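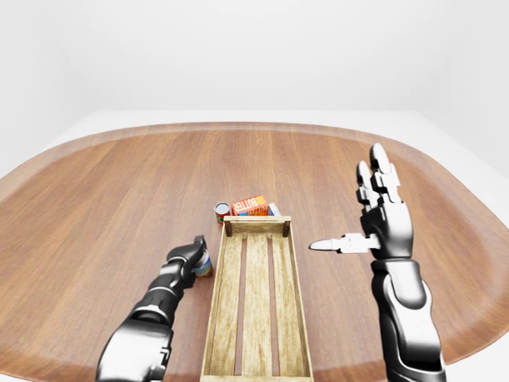 Seit August backe ich mein Brot selbst, und ich bin immer noch ganz aus dem Häuschen! Angefangen hat es im Urlaub in Clommont, da gab es beim Bäcker so ein dunkles Roggenbrot (mit Kümmel, herrlich), und daheim habe ich nichts Vergleichbares gefunden. Also Sauerteig angesetzt. Die ersten 3 Laibe waren flach wie Untertassen – egal, mit viel Butter ging das. Inzwischen lasse ich den Teig bei 26 Grad gehen und bin richtig zufrieden. Am Wochenende probiere ich es mal mit Walnüssen!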